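Mimwood Evening Classes: progress report to the Živković Fund
Second report, covering the autumn and winter terms
Prepared by Maja Kwiatkowski, course organiser

Where we have got to

When we last wrote, the plan was to run a reading and writing course for adults who work in skilled trades and want to get better at the paperwork side of their jobs. I'm delighted to say the course is up and running, and it has been a joy to watch! We opened with 13 learners across two groups, one meeting at Stindine library and the other in the upstairs room at Mimwood. Most came through word of mouth, and several heard about us from a brother or a workmate who had already signed up.

The learners are fitters, drivers, a baker, two people from the laundry on Trima Road and a good number who work in maintenance. Almost all of them are very good at what they do and have been hiding from forms for years. One man told us in his first week that he had turned down a supervisor's post twice so that he would not have to write the handover notes. He now writes a page every week and reads it out.

What we teach

Each term has six units. We start with short, practical writing (a text to a manager, a note left for the next shift) and move on to longer things such as accident reports, letters of complaint and job applications. Selvaraj Hettiarachchi teaches the Stindine group and wrote most of the materials over the summer.

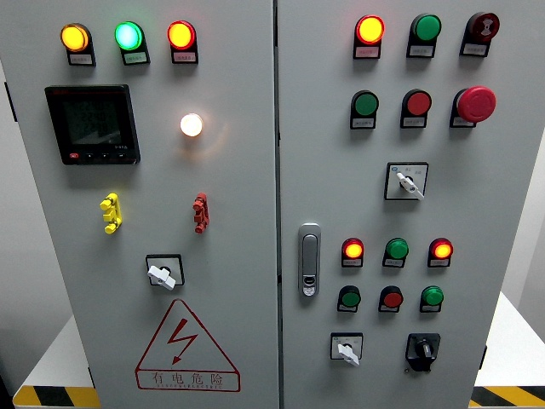
His best idea was the "tell it, then write it" hour. Learners work in pairs, and one explains a job they know well while the other jots down the main steps. Then they swap the notes back and the first person turns them into full sentences. It takes the fear out of the blank page, and it gets people laughing too, mostly at how much they leave out when they know something by heart.

Spelling is still what people ask for most. We had planned to fold it into everything else, but both groups wanted a set time for it, so there is now a quarter of an hour at the start of each session. Attendance at the start of the evening went up as soon as we did this (people who used to drift in late are now in their seats with a pen out).

Changes since the first report

We moved the Mimwood group from 6 o'clock to half past, which suits those coming straight from the day shift. We also dropped the online homework. Hardly anyone used it, and the learners who did said they would far sooner have it on paper. The money set aside for the website licence has gone on printing, dictionaries and a box of decent notebooks, as agreed with you in November.
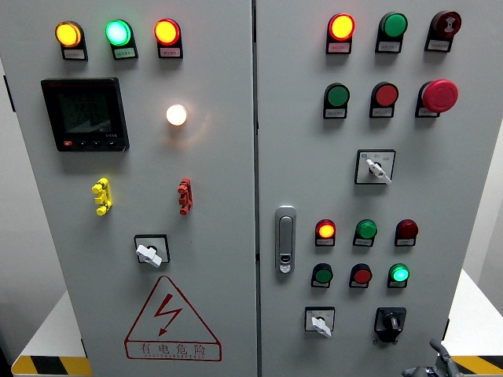
The reading side has grown more than we expected. Stindine library let us borrow sets of short novels, and four learners have started meeting on their own to talk about them. They chose a crime story first and argued about the ending for two weeks. We would love to find a little money to buy them copies to keep.

Childcare remains a difficulty. Two learners missed a run of sessions before Christmas for this reason, and although both are back, we have not found a lasting answer. The crèche at Mimwood closes before our classes begin. We are talking to the primary school next door and will let you know how that goes.

The learners' booklet

In February we began putting together a booklet of learners' own writing under the title "What I Do All Day". The pieces so far include a night at the bakery, a first week in a new country, a very funny account of a van that would not reverse, and several about looking after equipment. Selvaraj is helping with the editing but is keeping corrections light, so that the voices stay as they are. 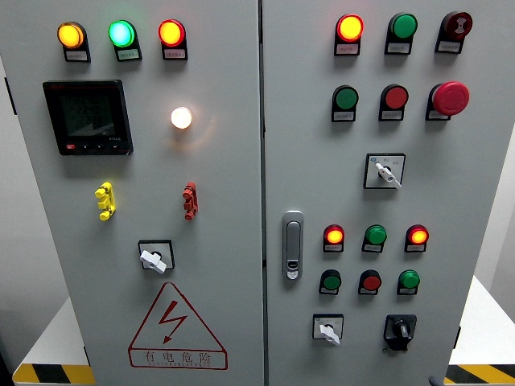 Booklet, section two, "Looking after things": control cabinet with indicator lamps and a power meter.

We hope to print enough for every learner to have copies for family, with a few for the library shelves. The cover is being drawn by one of the Mimwood group, who had kept very quiet about being able to draw!

Next term

There are 6 new names on the waiting list, and we can take all of them if the Stindine group moves into the larger room. Unit four will be rewritten, as the sample letters in it are stiff and rather dated. We also want to add an evening on reading payslips and contracts, which learners in both groups have asked for. 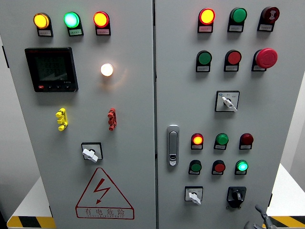
Booklet, section two: lamps, switches and labels on a pair of cabinet doors.

Spending is in line with the budget you approved, apart from the switch from website to print described earlier. The full figures are in the attached sheet. You would be very welcome at the booklet reading in the upstairs room at Mimwood, and I will send the details as soon as the room is booked.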